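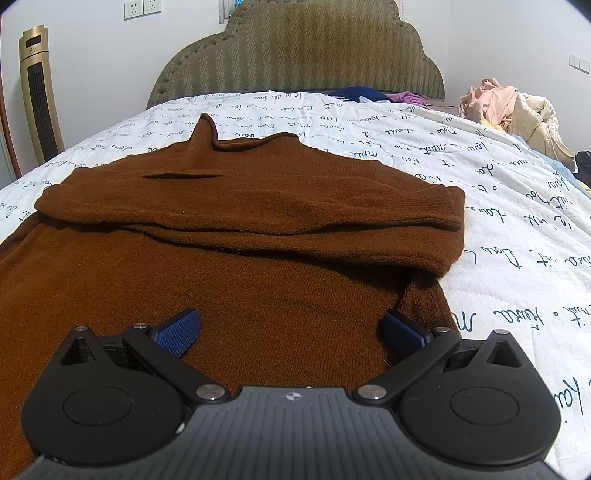
La temporada de guardar la lana ya está aquí, y en Prestudano este año viene con novedad: el taller de arreglos Aquino y la tienda de segunda mano Vadwood abren una recogida conjunta de ropa de punto, y yo me he enterado justo a tiempo, con medio armario encima de la cama. Iba por el jersey marrón de cuello alto, boca abajo sobre el edredón blanco de las letras azules, con una manga ya cruzada por encima de la espalda, cuando me puse a leer las bases de la campaña. Y claro, dejé de doblar. Porque una cosa es guardar y otra decidir si de verdad quieres volver a ver esa prenda en octubre, que es lo que te obliga a pensar el folleto.

La campaña arranca el 25 de abril de 2024 y dura 10 días, en horario de tienda, con pausa para comer. Se llama Firine, como el programa de ropa que ya montaron las dos casas en febrero con los abrigos, y que se quedó corto de perchas en la primera mañana (yo llegué a media tarde y me volví con la bolsa a casa). Esta vez solo se admite punto: jerséis, chaquetas, chalecos, bufandas y gorros. Nada de pantalones, nada de zapatos, y las mantas solo si son de lana y caben en la bolsa que dan en el mostrador.

El funcionamiento es sencillo. Llevas las prendas limpias y dobladas a cualquiera de los dos locales, te dan un resguardo y allí mismo las separan en dos montones: lo que se puede vender tal cual y lo que necesita aguja. Lo primero va a Vadwood. Lo segundo pasa por el taller, que arregla puños, codos y costuras sueltas, y luego sale también a la venta. Quien entrega elige entre un vale para gastar en la tienda o una rebaja en un arreglo propio. Yo tiro por el arreglo, que tengo una chaqueta verde con el codo hecho un colador desde hace dos inviernos y me da una pena enorme jubilarla.

El límite son nueve prendas por persona, y me parece más que generoso. Empecé convencida de que no iba a llegar ni a tres y, en cuanto me puse a sacar cosas del altillo, tuve que volver a elegir. También piden que no se metan en bolsas al vacío. En el taller prefieren la ropa doblada y suelta, y yo que venía tan orgullosa de mis bolsas aplastadas con la aspiradora… pues a sacarlo todo otra vez.

Lo que más me ha gustado es la parte de las tardes de doblado. Hay cuatro repartidas a lo largo de la campaña, gratuitas, en la trastienda de Aquino, y en cada una se dedica un rato a un tipo de prenda. Los cuellos altos tienen la suya propia, ¡por fin! Siempre han sido mi cruz: si doblas el cuello hacia dentro, abulta, y si lo dejas fuera, se vence para un lado en cuanto metes el jersey en el cajón. 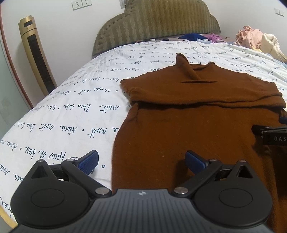
En el folleto adelantan el método que van a enseñar, por si alguien no puede ir. Se pone el jersey boca abajo, se estira bien con la palma de la mano, se cruzan las mangas en horizontal a la altura de los hombros y se sube el bajo en dos veces hasta tapar las mangas. El cuello se baja al final, sobre el paquete ya hecho — y aquí está la gracia, según ellos —, sin apretarlo. Luego se guarda de pie o tumbado, según la altura del cajón, pero nunca colgado, que la lana cede y salen esos picos tan feos en los hombros. Lo de las perchas ya me lo sabía, lo confieso, y aun así llevo años colgando chaquetas por pura pereza.

Para las tardes de doblado hay que apuntarse en el mostrador de cualquiera de los dos sitios, y cada persona puede llevar una prenda suya para practicar. Cuando pasé a preguntar quedaban unas 10 plazas para la de cuellos altos, así que yo no lo dejaría mucho. No reservan por teléfono. Los niños pueden ir acompañados, y la entrada es por la puerta lateral, la del toldo, porque por la principal se sigue atendiendo a la gente de los arreglos.

Un par de cosas prácticas que pregunté y que no vienen en el folleto. Las prendas con agujeros de polilla se aceptan, pero en bolsa aparte, cerrada y avisando al entregarla. Las pelotillas no importan, se las quitan ellos. Si falta un botón, mejor no poner otro distinto para salir del paso, que en el taller tienen cajones enteros y alguno parecido aparecerá. Y el vale de la tienda sirve hasta que termine el verano, también para ropa que no sea de punto.

La venta de lo recogido se hará más adelante, cuando vuelva a apetecer la lana, con los precios marcados en etiqueta y sin reservas previas. Todavía no hay día cerrado. En Vadwood me dijeron que lo pondrán en el escaparate, como hicieron con los abrigos, y que esta vez habrá más perchas y una mesa larga para lo doblado.

Yo llevaré mi bolsa en los primeros días, con la chaqueta verde aparte para que no me la mezclen. El marrón de cuello alto de momento se queda conmigo, pero se viene a la tarde de doblado.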